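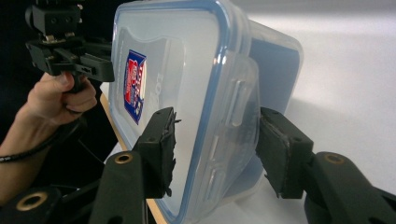 Li-hua Lam writes that the new weigh-in rule punishes the wrong people. Her objection, sent in on Monday, is that a boxer who makes the contract weight on Friday morning and then fails the second check has already done what the contract asked, and that fining her for drinking water is a strange way to protect her health.

The objection is a fair one and needs a technical answer. The rule, in force for all Drosano cards from May, adds a second weighing on the morning of the bout. The first weighing still decides whether the contract weight has been made. The second decides only how much has been put back on. The limit is 10 percent above the contract weight for bouts of eight rounds or more, and 8 percent for shorter ones. A boxer over the limit may still box if the ringside doctor agrees, but loses a share of the purse to the opponent.

In pounds, a bantamweight who makes 118 on Friday may weigh up to 129.8 on Saturday. In last season's trial, when the second reading was taken but carried no penalty, 123 boxers were weighed twice. Of these, 43 were above what is now the limit. Most of the overshoots were small. Two were above 15 percent, and both boxers had missed the contract weight at the first attempt and used the extra hour to get down.

Lam is right that the second weighing does not measure dehydration. It measures regain, and regain depends on frame, on diet and on how the last week was managed. A boxer who cuts slowly over six weeks can still regain 9 percent if she eats well on Friday night. The argument for the rule is that a large regain is hard to achieve without a large water cut in the final two days, and a scale is cheap. Urine testing was considered and dropped. Results vary with the time of the sample, and a boxer can alter the reading by drinking a lot of water shortly before giving it.

On the fine, the wording has changed from the draft. The draft took a flat 20 percent of the purse. The final version takes 5 percent for each full percentage point over the limit, capped at 20. Nithin Namboodiri, who matches the Drosano undercards, asked for this so that a boxer half a pound over would not pay the same as one who is eight pounds over. Half a pound now costs nothing.

Three practical points for corners. The morning check is open from 8 to 10 a.m. at the Vendwood Hall side entrance – the front doors stay locked until noon. Boxers are weighed in shorts and a top, with no allowance for clothing. The scale is tested with a 100-pound weight before the session and again after it, and either corner may ask to watch.

Amateur bouts are not covered. They are already weighed on the day, so there is no overnight regain to limit.

The full text of the rule is available from the Vendwood office. Letters on the purse scale should reach us before the next issue closes.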